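The Second Kitchen

The Homness people had built two kitchens for the fair, one you could walk into and one you could only look at, and Jaruwan Nilsuwan, who had come meaning to buy a kettle, spent most of her afternoon in front of the second one. It lived on a big screen at the end of the aisle. The walls were as red as the inside of a plum, and there was always a saucepan on the stove. This was how they sold the Plimden, you see - you watched it practice in the made-up kitchen before you let it anywhere near your own.

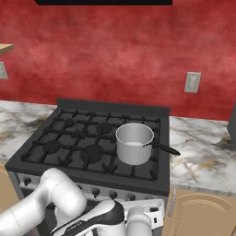
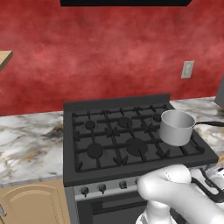 "A pan with a long handle," said the young man at the desk, whose badge read Tsz-kin Tsai, "is harder than people think." He said it kindly, as though Jaruwan herself might have had trouble with long handles, and as it happened she had. Her wrists had been bad since February. She had stopped making the big Sunday soup, and had told her family it was because nobody finished it.

It had never cooked a thing in its life, Yi-chun Lam remarked from the other end of the bench, and she for one would not be paying rent on a pair of arms that had learned soup from a cartoon. She had tried the Benar the winter before, she went on, on the 30-day plan, and it had been a perfect gentleman with the plates and no use at all with a lid. It would hold a lid up in the air and wait, and you would find it there when you came back from the telephone.

"Did you send it back?" Jaruwan asked.

Yi-chun looked down at her handbag for a while. She had kept it the full 30 days, she admitted, and then two weeks more. It was company, in its way. It had been good about the plates.

Tsz-kin, who was young but had been raised well, brought them both tea in paper cups and the brochure to go with it. The Plimden came on a trial of three weeks. Somebody would visit first to measure the counters and ask about the stove, and after that the machine would rehearse in a copy of your kitchen, up to 200 times for each job you gave it, before it was delivered. You could choose the jobs yourself. There was a page at the back with blank lines for them, and a pencil on a string.

Jaruwan took the pencil. She was a careful woman and she did not like to write a thing down until she was sure of it, so the tea was nearly cold by the time she started. She put down the big pot, from the stove to the sink. She put down the oven, because of the bending. Then she thought of her mother's kitchen over the shop in Bodin Street, with its two burners and its window that stuck, and of how her mother would move a full pot with a folded towel in each hand, talking the whole time over her shoulder.

"Does it mind being talked to?" she asked.

Tsz-kin said he didn't believe it minded, no. Some customers talked to it a good deal.

"Put down lids," said Yi-chun, leaning over to see the page. "Go on, write lids. And make them show you before you sign."

So Jaruwan wrote lids, and underlined it, and passed the pencil along the bench. Yi-chun said she was only looking, and turned to a clean page.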